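From: Annan bench
To: gripper-users list
Subject: Re: Finger slips on film-wrapped boxes, and a loose insert

On the list, Niklow site wrote:
> We have had three drops since we changed to the new fingers.
> All three were long boxes going into or out of a basket. The
> box turns in the grip and one end goes down. Width signal
> looks normal the whole time, so the log says the box is held
> when it is on its way out. Has anyone else had this? We had
> nothing like it with the old rubber-faced set. We also have
> one finger that rocks a little on its mount and we are not
> sure if that is a cause or a separate problem.

Yes, same thing at our bench, and I think you have two separate problems. We had both.

First the slip. The new fingers have a flat printed face and not much bite. On bare cardboard they do fine. On anything wrapped in clear film they slide, and if the film has come up at a corner it is worse, because the finger can end up holding the film with the box moving inside it. Cling wrap boxes are the worst item in our set for this. They are long and the film is shiny and slick, and if you grip away from the middle the heavy end pulls the box around.

Our case was a box going over the basket rim. The left unit had it, the box turned, and the lower end caught in the mesh. The operator kept closing, as anybody would, and the trigger link popped off its pin. No one was hurt, but the other hand was close to the basket at the time and the link came off with some force. I wrote it up in the Mevstead fault log as a pinch hazard and I would ask you to do the same with yours. Three drops with nothing written down is how we got to the fourth one here.

Here is our bench, with the same kind of item and basket:

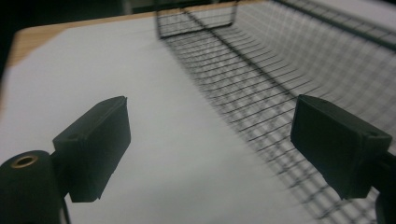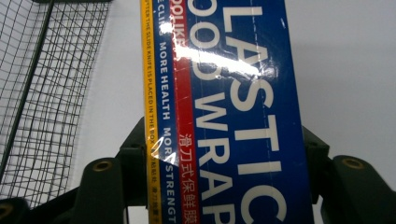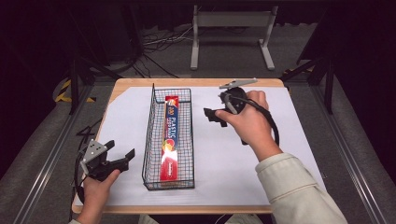
Hand-held units at the bench with the wire basket. The second picture has the film-wrapped box in the fingers.

Now the rocking finger. Check the brass inserts before anything else. On our bad unit one had backed out of the plastic far enough that the screw was tight in the insert but the insert was not tight in the part. With the screw in you will not see it. Take the screw out and push on the insert with a blunt pin. If it moves at all, replace the part. Do not glue it. We tried glue on one and it lasted until the next shift.

The width signal will not help you with either fault. It reads how far the jaws are open and that hardly changes when a box turns. We went back through 1000 grasps looking for a sign of the slip in that channel and could not find one we would trust. The only thing that shows it is the picture from the gripper camera, and then somebody has to look.

What we are doing for now:

- Thin rubber pads on both faces, the Plillemier ones, trimmed to the flat part only. Do not let them run over the lower corner, they peel.
- Long boxes gripped at the middle. If the middle can't be reached, reposition the box on the table first.
- If a box catches in the basket, open and let it drop. No closing harder, no pulling.
- Other hand stays clear of the basket until the box is down.
- Any film that has lifted gets trimmed off before the item goes back in the set.
- Insert check every 6 hours of use.

With the pads on we have had no turned boxes so far, but that is only since the start of March and I would not call it fixed. The pads also take up some of the closing travel, so redo your zero after fitting them or your widths will be off. We forgot on one unit and had to throw out a morning of recordings.

Two questions back to Niklow. Were your three drops all on the same unit? And is the rocking finger on that unit or on a different one? If it is the same one I would pull it until the part is changed. If you have the old rubber-faced set in a drawer somewhere, please run the same boxes with it and post what you get. We gave ours away.

I will send the pad outline to the list once I have redrawn it. The one we have is in pencil.

Annan bench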